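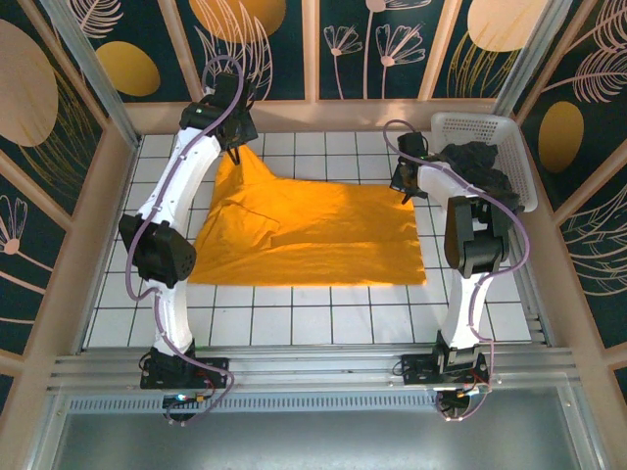 Orange cloth spread on the white tile surface.

Search this site
Enter keywords
Go

Otdale Textile Guild
Minutes of the August meeting

The meeting opened at 7:10 p.m. with Elīna Luik in the chair. The minutes of the previous meeting were read and approved with one correction: the dye order was placed with Ladex, and the delivery charge was left out of the total.

1. Money
The balance stands at 3000 dollars after the hall rent was paid. The insurance renewal is due next month and the bill has not come yet. Elīna will call the office if it does not arrive in the next 10 days.

2. Fall sale
The sale will be held in the Jestent hall again. There will be 20 tables, the same as last year. Members asked for the front doors to open earlier for setup, as the line at the side door was slow. Agreed. The table fee was discussed at length. One proposal was to raise it to cover the printing of flyers. The vote went against, and the fee stays as it is. We will print 200 flyers and leave them at the library, the bakery and the post office.

Cut lengths must be measured and tagged before they reach the hall. Last year several pieces were sold short and two buyers had to be given refunds. Tags should show fiber, width and length - no prices in pencil, please.

3. Dye days
The last dye day ran over and the sinks were left stained. From now on dyeing stops an hour before closing. The question of whether to offer indigo was put off until someone has looked at the drain rules.

4. Loom repair
The big floor loom is still at the Šimkus workshop. The new treadles are finished, but the brake needs a part that is on order. No date yet. Members who had booked the loom may use the two table looms or move their booking.

5. Other business
The cupboard key is missing. Anyone who has it should return it to the hook by the door. A request for a beginners' evening on hemming was noted and will come back next time with a cost for materials.

The meeting closed at 8:45 p.m.

Recent items
Fall sale: table booking form
Minutes of the July meeting
Rules for using the dye room
Loom booking sheet
Yarn swap results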